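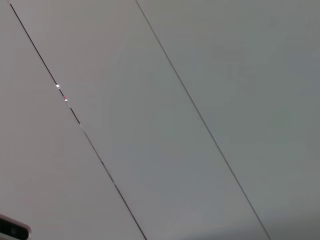
Palwood puts its chore machines through a second round

Sternatham, January 2023 – Anyone who has spent a Saturday wiping shelves and folding towels will understand why people keep asking when a machine might take over, and the folks at Palwood, the homewares shop on the edge of town, have been asking it longer than most. Their second trial with the Trukden arm has now wrapped up, and the answer is a friendly but firm "some of it."

The arm was given 17 everyday jobs, the sort that fill the quiet hours in any shop or kitchen. It managed more than 200 tries over the course of the trial, and it did best at wiping down flat surfaces and moving boxes from one shelf to the next. Towels went less well – it could fold a small one nicely if the towel was laid out first, but a heap from the dryer left it poking at corners for minutes on end. Cups with handles were somewhere in between.

Staff say they grew rather fond of it all the same, slow as it is, and a few admitted they had started saying good morning to it. The shop will keep it on for 3 of the wiping and shelving jobs, while Özkan, the workshop that looks after the arm, goes back to work on its grip. Another round is planned for September, towels included.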